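Two weeks with the new-to-us boat and I finally took her past the breakwater on my own. Well, almost on my own. Pornthip came along and mostly ate my sandwiches (she did steer for an hour, in fairness).

We bought the Bendinano in May after looking at 9 other boats, and I still grin every time I walk down the dock. She's slow in light air and I don't care one bit!
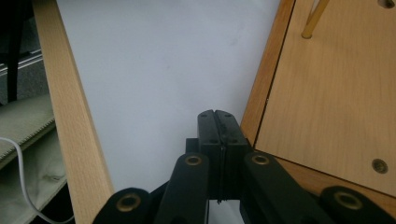
The mainsail is tired, though. The loft in Zarkside wants $2000 for a new one, or $609 to recut the old one and replace the battens. I'm leaning toward the recut and putting the rest into dock fees.

Next trip is the overnight to Isinik, if the wind stays west.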